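Grippers, green lights and a folding problem: an evening with the Tinadton robotics club

I get there late and they've already started. Shoes squeak on the concrete, someone is looking for tape, and Urszula Sikora waves me over without getting up off the floor.

"Mind the cables," she says. "Everyone asks about the robot. The robot's the easy bit, come and sit down."

Sikora runs the student project at Tinadton with Bożena Borkowska, who teaches the younger group in the afternoons and stays on. Sixteen to nineteen year olds mostly. They are building an entry for the spring round in March, household tasks class, and the task they drew is cloth. Folding it, sorting it, putting it somewhere. Nobody wanted cloth.

"They wanted cups," says Borkowska. "Cups are lovely. A cup stays a cup. You pick up a towel and now it's a different shape and you have to start thinking again."

So the students do it themselves first, with a gripper in each hand, over and over, and the recordings go into a program they've named Pastor. Why Pastor? "It looks after the flock," says Sikora. "The files. We had files everywhere before. On sticks, on phones, it was awful." Each go at the task is one recording. They had 709 by Christmas and have 2,566 now. The target is 2,880, a number the students picked and which Sikora says she has stopped arguing with.

How long does one take? Depends. A good folder needs half a minute. A nervous one, two. And you have to move in a certain way, slower than feels natural, no flicking.

"My wrists complained for the first week," Borkowska says. "You hold it out in front of you and the weight is all at the far end. The kids are fine, of course. They don't have wrists yet."

I have a go. The fingers open and shut well enough but my sense of where they end is hopeless, I keep stopping short of where I mean to be. One of the students tells me to look at the tips and not at my hands. Better. Still wouldn't let me near a shirt.

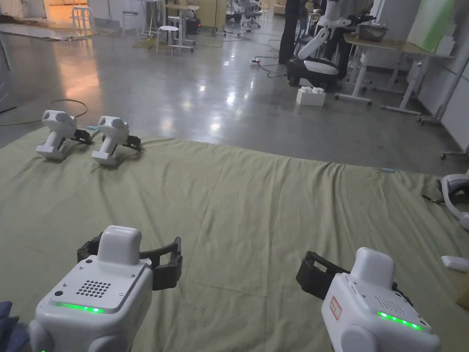 Both hands taken: green lights on, over the mat. Another pair of grippers waits further up the cloth.

Back to the floor. Why work down there at all, when there are tables? Sikora shrugs. "Space. On a table somebody's elbow is always in it. And you can spread out a really big cloth." The knees suffer – she has asked for cushions.

The arguments are about the bad recordings. Drop a corner, pick it up again, carry on: keep it or bin it? Half the group wants everything clean. Sikora is on the other side. "If it only ever sees perfect folding, what does it do when it drops one? It has to have seen somebody recover." Borkowska isn't convinced. She thinks there are too many fumbles from the autumn, when people were just learning, and she'd like to go back through the lot. They have agreed to train it both ways and compare. When? "When there's time," says Borkowska, and they both laugh.

Money is tight but not terrible. Eveo, a local firm, paid for the entry fee and the travel. Distel lent a computer for the training runs, which has to go back afterwards, and which the students have allready covered in stickers. Sikora would rather not talk about that.

And the competition itself? Last year they went out in the first round, on a sorting task, when the thing closed its fingers on nothing and lifted it very carefully into the right box. Borkowska tells this story well. She does the arm.

"I'd like us to finish one fold," she says. "With people watching. Just one, corners more or less togther."

Sikora wants the second round. She says so quite quietly, then gets called away. Somebody's recording hasn't saved.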